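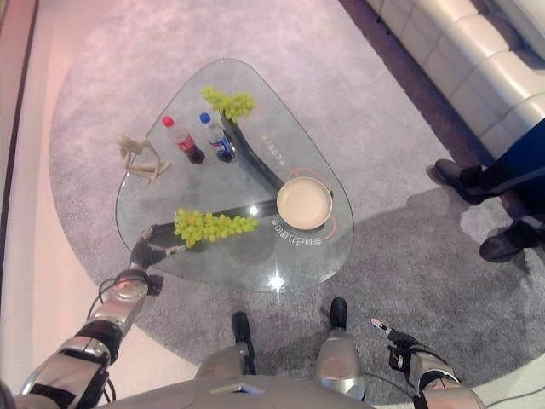
Most of the trouble in Belura came from the data, so this section is long and the one on the network is short. I wanted a set of demonstrations that a policy could learn two-handed fruit handling from, and I wanted them collected somewhere that looked like a place people sit down in. A lab bench with a green cloth would have been a lot easier! On a bench, though, the object is always the most interesting thing in view, and a policy trained there gets to skip the hard part. A glass coffee table on a gray rug is meaner. You see the dark legs straight through the top, the lights leave little starbursts on it, and the grapes have to share the space with a couple of bottles and a shallow beige bowl. The depth estimates we got on that tabletop were poor from day one, and I'll come back to what we did about it.

3.1 The task

The task is called "grapes to bowl" in the release, and it is as plain as it sounds. The robot starts with its hands away from the fruit, picks up a bunch, gets a second hand on it if the bunch is sagging, and sets it down in the bowl. The operator decides which bunch to go for and says so out loud before starting, and that sentence is stored as the instruction for the episode. We tried fixed instructions in the first week and dropped them. They all read the same, and the policy simply learned to ignore them.

Grapes were a choice I had to defend more than once in our group. They're awkward, they roll against each other, the bunch changes shape when you lift it, and there's no single right place to put your fingers. A box or a can has two or three sensible grasps and after that you're collecting the same example over and over. With a bunch of grapes I could watch two operators solve the same start position in completely different ways, and both were fine. That's the kind of spread I was after.

3.2 Driving the robot

All episodes were recorded by teleoperation through Kassa, our in-house control program. Kassa maps the operator's arms and fingers onto the robot and writes out joint positions, commands and camera streams on one clock. I say "one clock" as if that were easy. In November we found that the wrist stream lagged the head stream by a small but steady amount, small enough that nobody sees it on playback and big enough that the closing of the fingers landed on the wrong image. We fixed the offset and re-exported everything from the raw logs (please keep your raw logs). If you downloaded the set before 26th December, you have the old alignment and should fetch it again.

The head view is what the operator mostly works from, and it's good for the approach. It gets much less useful once a hand is over the fruit, when the back of the hand is hiding the part you care about. So we feed the policy a wrist view as well, and I'd argue the wrist view carries most of the information in the last stretch before contact. It's also the uglier of the two. It smears when the arm moves, it blows out against the lights, and the fingers take up a big chunk of it.

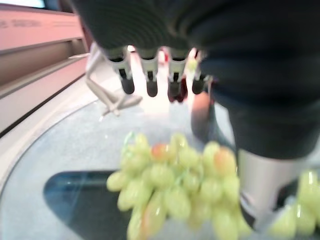

Figure 2. Wrist view, with the fingertips above a bunch of green grapes. A second bunch is partly visible at lower right. Motion blur has been left in.

My first instinct was to throw the blurry stretches away. I wrote a sharpness filter, ran it, and felt pretty good about the cleaner set until I trained on it. The policy got worse at exactly the moment it mattered, right as the hand comes down. Thinking about it afterward, of course it did - the robot sees blur every time it moves, and I had just removed every example of what to do about it. The filter is still in the code, switched off, and the blur stays in the data.

3.3 What counts as a good episode

We recorded 2000 episodes and kept 1687. The rest were dropped by hand in Fondier, the review tool we use for labeling, where a reviewer plays both views side by side and marks each episode as keep, trim or drop. I did a good share of the reviewing myself and I'd recommend that to anybody who plans to train on their own data. It's dull work, but after an afternoon of it you know things about your operators that no chart will show you.

An episode was dropped if a camera stream had a gap, if the operator gave up partway, or if the spoken instruction didn't match what the robot went on to do. It was not dropped for being slow, or for a fumble that the operator recovered from. Recoveries are gold. A policy that has only ever seen clean grasps has no idea what to do when one goes a little wrong, so it freezes, or it carries on to the bowl with an empty hand and sets down nothing very carefully. We tagged every recovery in Fondier so that they can be sampled more often during training, and Section 5 has the comparison with and without that extra weight.

Trimming was the part where reviewers disagreed most. Some cut the start of an episode at the first motion of either arm, others waited until a hand was clearly heading for the fruit. We settled on the first motion and went back over the earlier ones. It does mean there's some idle drift at the start of many episodes, and you may want to mask it.

3.4 Two hands on one bunch

The two-handed part of the task is where operators needed the most practice. Picking up with one hand is quick to learn. Bringing the second hand in without knocking the first is harder, and new operators tend to stop dead with one hand holding and the other hovering while they work out the distance. I had each operator do six practice runs before anything was recorded, and that took care of the worst of the hovering.

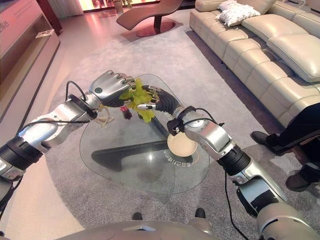 We also stopped telling people which hand should lead. In the early protocol the left hand always lifted and the right hand always supported, on the theory that a consistent pattern would be easier to learn. It was easier to learn, and it broke as soon as the bunch was placed nearer the other side, with the robot reaching across itself to stick to the habit. Once operators were free to choose, their choices lined up fairly well with where the bunch was lying, and the policy picked up on that without any help from us.

Back to the depth problem. Glass is bad news for our depth pipeline. Over the tabletop it would sometimes report the rug and sometimes a leg, and the estimated height of the surface jumped around accordingly. We spent too long trying to patch this. In the end the policy gets color images and joint positions only, and the depth maps are included in the release as an optional extra, unfiltered, for anyone who'd like to have a go. The grasping results in Section 5 don't use them at all.

3.5 Splits and known gaps

The test split is made by session, so no session has episodes in both training and test. An earlier version split by episode and gave us lovely numbers, for the obvious reason that neighboring episodes share nearly everything, down to where the bowl sits. Please don't reshuffle it.

The gaps are easy to list. The fruit is always grapes. The whole set was recorded at Florneck with the same furniture, so I wouldn't make any claims about other rooms from it, and the transfer test in Section 6 is there to show how far off we are. Spoken instructions are in the operators' own words, typos from the transcription included, and we have left those alone. Force readings from the fingers were logged in Kassa but never calibrated, so treat them as a contact signal at best. A second round with other fruit and an ordinary opaque table is being recorded now, using the same export format and the same review rules.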